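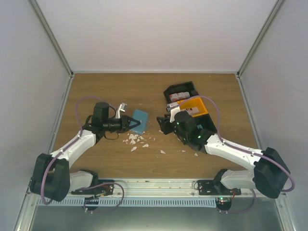 Oil finish on a desk top still tacky after 5 days??

Put a coat of Rieger hardwax oil on a wood desk top, sanded to 120 first. Can said dry overnight. It's been five days and my forearms still stick to it. Room is the spare bedroom in Branville, no heat on in there, February, you can imagine. Do I strip it or wait. Need to be working at this thing soon and my laptop is living on the ironing board

posted by gradwood_fan82

sandpaper_sue
Too thick, nearly always. People pour it on like varnish. You want barely a film, then wipe off everything that will come off after 20 minutes or so.
What I'd do – get a rag and some mineral spirits, damp not dripping, and rub the whole top down with the grain. Change the rag when it gets gummy. Then warm the room up, crack a window, leave it two nights. Don't put another coat on top of the sticky one, it just seals the mess in.
Lay the rags out flat outside to dry, dont ball them up in the trash. They can catch fire by themselves, seriously.

porchlight
had same thing with mine, just waited. took a month

Dellumus Dan's Garage
Agree with the mineral spirits. Also how cold is it in there? Under 60 and oil finishes crawl. A space heater across the room (not under the desk) did more for me than anything.
If it's still gummy after the wipe, go over it with a grey nylon pad and a tiny bit of fresh oil, which softens the old stuff, then buff it all back off. Stripping is last resort. If you do end up sanding, it'll clog paper like crazy, so buy extra. I'd finish at 200 or close to it, whatever the store has.
Test underneath first – some stains lift with spirits and you didnt say if you stained it.

gradwood_fan82
No stain. Room was 54 when I checked, oops. Wiped it down tonight, rag came up brown and nasty. Heater's on, will leave it till the weekend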